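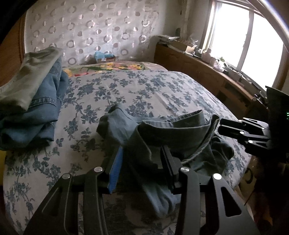 northshed replied: Before anyone advises on settings, please confirm that the arms have been taken out of service. A gripper that closes further than commanded is a safety matter first and a data matter second.

Gripper width reads wrong on thick clothing, and the arm then over-closes
Posted by foldbench in Robots and Automation, Faults and Safety

In response to the comment, yes. Both arms were isolated in February and remain locked out. Only the hand-held grippers are in use at present.

Our group at Gremov records clothes-folding work with a pair of hand-held grippers and uses the recordings to train two fixed arms under the Falcão project. The garments are ordinary household items, mostly jeans and shirts, handled on a bed. Each recording stores the path of the hand and the opening between the fingers. The arms are run through Skoker, which turns the recorded opening into a closing command.

The fault was found during a supervised run. The right arm took hold of a folded pair of jeans at the hem and continued to close after contact. The motor current rose to its limit and stayed there, and the arm did not release when the program reached the release step. The operator pressed the emergency stop. No person was hurt. The stitching on the garment was pulled and one finger pad came away from its backing.

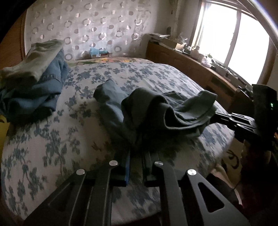
On review, the recorded opening for that grasp was close to zero, although several layers of cloth were between the fingers. We then went through the 191 recordings made with the same hand unit and found 61 in which the opening falls to near zero while thick fabric is being held. Recordings of thin shirts show no obvious error. The other hand unit appears normal.

We have repeated the zero calibration with no change. Has any other group seen this, and can the affected recordings be kept?

Answered by quietlathe
Marked as accepted by the original poster

You are describing two separate faults, and each should be closed out on its own.

The first is the reading. On linkage grippers the opening is often measured at the drive end and the fingertips are assumed to follow. If a pivot screw has loosened, or the fingers flex under load, the two no longer agree. Thin cloth will not reveal this, as very little force is needed to hold it. Repeating the zero will not reveal it either, as that is done with nothing between the fingers.

Place a rigid 12 mm block between the fingertips and squeeze with the force you would use on denim. Note the reading, release, and repeat 9 times. A steady offset suggests flex. A reading that wanders suggests play at a pivot. Carry out the same test on the good unit so that you have something to compare against.

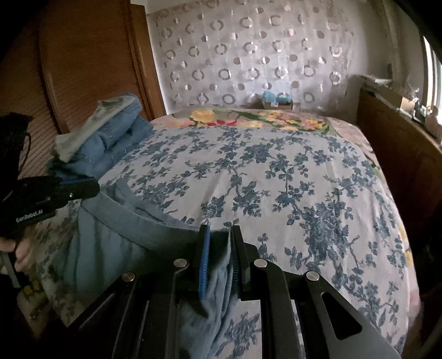

Repeat the test with folded denim in place of the block, once gripped at the tips and once gripped deeper along the pads. We found the error was much larger at the tips. If yours behaves the same way, ask the people making the recordings to take a deeper hold on waistbands and hems until the unit has been repaired.

The second fault is that Skoker was permitted to drive the motor to its limit and remain there. A bad recording should never be able to do that. Set a force limit below the level that damages a seam, add a time limit on any stalled closing move, and make release independent of the position reading. I would not return the arms to service until all three have been tested with the faulty recordings deliberately played back at low speed, with everyone outside the guarded area.

As to the 61 recordings, do not delete them. Mark the opening values as invalid and keep the hand path.

Answered by pelmet44

We had something like this on a Skesach unit and it was the finger pad. The glue had let go. Replaced the pad and it was fine. Check that first, it is cheap.

foldbench commented: The block test wandered on the faulty unit and held steady on the other. One pivot screw was found to be loose and has been replaced with thread locker applied. The pad on the hand unit was sound. The force and time limits are in place, and the arms stay locked out until the release test has been signed off.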